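3.2 Seating in the waiting areas of small service businesses
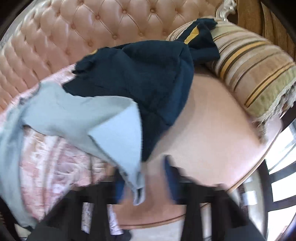 Figure 1. Button-tufted sofa in glossy pink upholstery with a carved, silvery white crest.

The second part of the study looked at how long customers were willing to wait before leaving, and whether the kind of seating offered made any difference. Past work on waiting has mostly dealt with banks, clinics and airports, where people have few other options and tend to stay. Small service businesses are another matter. A customer who wants a haircut or a hem taken up can usually walk to a competitor on the same street, and a business may never learn that the customer came in.

We recruited 40 businesses in the towns of Wei and Dremelia. All of them took walk-in customers and had a waiting area inside the main room. Eight dropped out before data collection started, five after a change of owner and three over concerns about staff time. The results in this section are for the remaining 32.

Each business kept a paper log for the whole of September. Staff wrote down the time a customer arrived, the time service began, and the time of leaving if the customer left without being served. Logs were collected by the second author, Nuanchan Nilsuwan, who also interviewed one owner or manager at each site. Interviews were held in the shop, before opening where possible, and followed the guide in Appendix B.

Seating was coded into four groups: single hard chairs, single padded chairs, benches, and sofas. Sofas with tufted backs, such as the type in Figure 1, were coded with all other sofas. We considered a separate code for decorative pieces but dropped it after the two coders disagreed too often on what counted as decorative. Sites with more than one kind of seating were coded by whichever kind offered the most places.

Seating type had a weaker link to early leaving than we expected. Customers at sites with sofas did stay longer before giving up, but most of the difference went away once we controlled for the type of business. Salons were more likely to have sofas, and salon customers were also more likely to know the staff by name. Owners in Dremelia often brought this up themselves. One said that her regulars "would wait on the floor if they had to," and that new customers were the ones she lost.

Being told how long the wait would be mattered more. Sites where staff gave a time on arrival lost fewer customers in every seating group, even when the time given was too short. This held in both towns. The effect was smallest at the two repair shops in the Mestix arcade, where most customers left their items and came back later.

Two limits should be noted. The logs depended on staff noticing each arrival, and busy periods were probably undercounted. We also did not record whether the seats were full when a customer came in. Section 3.3 returns to this point using the door counts from the Sokent sites.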